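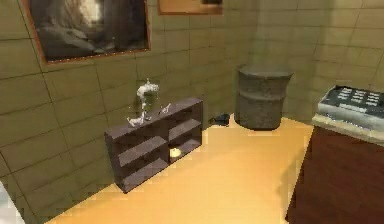
Is a cheap tile job worth it if you plan to move in a few years?

Rarely, according to Solange Macedo, who has been setting tile for a living long enough to have torn out plenty of other people's bargains.

I went in doubtful. Tile setters tend to say you need a tile setter. Macedo laughed at that. "Sure, I want the work," she said. "So get three bids and ask each one what's going under the tile. See who gets annoyed."

I had brought a quote from Okero: $3,593 for one room, with a "lifetime bond" adhesive called Nulex. Whose lifetime? "Read page two," she said. "It's 8 years, and only if they did the floor too."

She wasn't kinder about the sealers. A neighbor of mine in Trevolberg paid $200 for a treatment on glazed tile. "Glazed tile doesn't need it. The grout might. Buy a bottle and do it yourself in an afternoon."
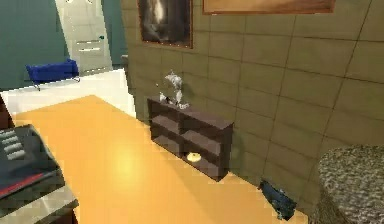 Large tile in beige, with darker grout.

What about resale? Okero's brochure promises $4,000 back on the price of the house. Macedo shrugged. "Ask them for the address of one house."

I still don't know that her own bid, when it came in March, was fair. It was higher than Okero's. She listed the backer board on its own line, though, and Okero has yet to tell me what they'd use.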